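Galerie: Pinsel, Tische, kleine Dinge

Auf dieser Seite liegen die Aufnahmen zum Thema Schminktisch. Den Anstoß gab im Oktober der Umzug des Ateliers nach Trimholm, bei dem alle Schubladen einmal ausgeräumt werden mussten. Isamu Iwasaki hat die Pinsel sortiert, Catriona Forsyth hat die Texte geschrieben und die Reihenfolge festgelegt. Die Galerie wird fortgesetzt, sobald die übrigen Kisten ausgepackt sind.

Das gesamte Archiv umfasst inzwischen 3.916 Bilder, davon gehören 1.113 zum Bereich Kosmetik und Körperpflege. Die meisten sind noch nicht beschriftet. Wer ein bestimmtes Stück sucht, nennt bei der Anfrage bitte Bereich und Stichwort.

Zu den Pinseln

Die Sammlung wurde aus drei Beständen zusammengelegt. Der älteste Teil stammt aus dem Nachlass Szczepańska, einer Maskenbildnerin, die ihre Pinsel nach Größe in Stoffrollen aufbewahrte. Dazu kamen Einzelstücke aus dem früheren Laden Wivura und ein paar Neukäufe. Beim Zusammenlegen sind die Rollen leider durcheinandergeraten — einige Pinsel lassen sich keinem der Bestände mehr sicher zuordnen.

Sortiert wird jetzt nach Verwendung: Gesicht, Augen, Lippen. Breite, weiche Pinsel für Puder kommen nach hinten, schmale nach vorn. Pinsel mit losen Haaren werden aussortiert, ebenso solche, bei denen die Zwinge wackelt. Ein lockerer Griff lässt sich meistens kleben, das macht Isamu Iwasaki selbst und legt die Stücke danach über Nacht zur Seite.

Tisch mit Pinseln und Kugel

Sieben Schminkpinsel auf hellem Holz. Am hinteren Rand steht eine mattweiße Kugel auf einem glänzenden, silberfarbenen Sockel, gleich daneben liegt ein schlanker Pinsel mit heller Spitze.
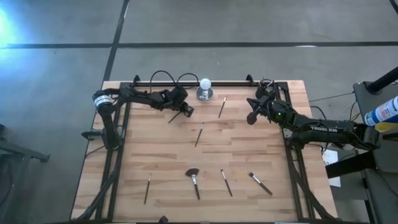 Pflege und Aufbewahrung

Wir werden öfter gefragt, wie die Pinsel gereinigt werden. Lauwarmes Wasser und milde Seife reichen aus. Die Haare zeigen beim Ausspülen nach unten, damit kein Wasser in die Zwinge läuft. Danach ausdrücken, in Form bringen und flach auf ein Handtuch legen. Auf der Heizung trocknen wir nichts, bei älteren Griffen ist dadurch schon Lack abgeplatzt.

Cremige Farben lösen sich mit Wasser schlecht. Hier hilft ein Tropfen Pflanzenöl vor der Seife, gründlich ausgewaschen. Puderpinsel werden zwischendurch nur ausgeklopft.

Für die Aufbewahrung hat sich eine flache Schublade mit Einteilung bewährt. Becher sind praktischer beim Arbeiten, auf Dauer sammelt sich darin aber Staub — besonders in den großen Puderpinseln. Die Stoffrollen aus dem Nachlass bleiben erhalten und werden getrennt gelagert.

Hinweise zur Nutzung

Die Bilder dürfen für private Zwecke gespeichert werden. Für Druck und Unterricht bitte vorher anfragen und den Verwendungszweck angeben. Die Online-Fassungen sind an der längeren Seite auf 900 Bildpunkte verkleinert, größere Dateien geben wir auf Wunsch heraus.

Die Schlagwörter werden in der Datenbank Dunimik gepflegt. Zu dieser Seite gehören die Einträge Schminkpinsel, Kugel und Holztisch. Falsch zugeordnete oder fehlende Begriffe nimmt Catriona Forsyth entgegen. Korrekturen erscheinen mit der nächsten Aktualisierung.

Weitere Galerien: Kämme und Bürsten, Dosen und Tiegel, Handspiegel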